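Chapter 7
Hymns, Hayrides and Hit Records: How Gospel Found the Radio

If you grew up anywhere near a small church, you may already know more about this chapter than you think. You know how a tune can sit in your head all week and come back on Thursday while you are washing dishes, and you may know two or three verses of something you never once sat down to learn. That kind of memory is where our story starts.

In the early days of country radio, a station like the one at Borila had hours to fill and very little money to fill them with. Family quartets were glad to sing for nothing -- or for a sack of flour and a mention of their next revival. The Borila station kept a logbook, and in one June it lists 211 sacred songs, many of them sung more than once. Listeners wrote in by the hundreds. One tent meeting outside Trostuvska, announced only on the air, had 300 chairs set out and drew 900 people, so most of them stood in the grass.

Record makers noticed, of course. The little Laltireo label pressed 1,000 copies of its first gospel disc and had to order more before the summer was out. 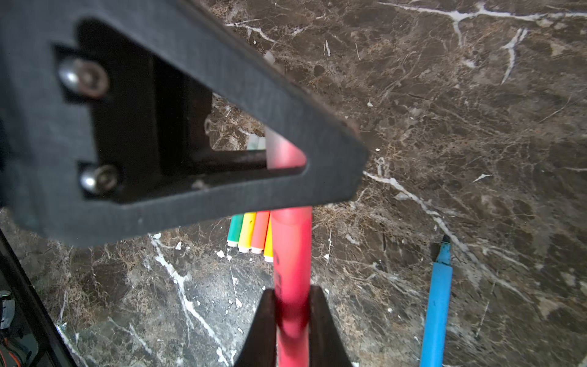
Figure 7.1 Two silver metal bolts set in a black part, with a marble surface below.

We will begin with the songs themselves, then turn to the Insaurralde songbooks and the singing schools that used them. As you read, keep a list of any hymns you recognize. You will want it for the listening exercise in Section 7.4.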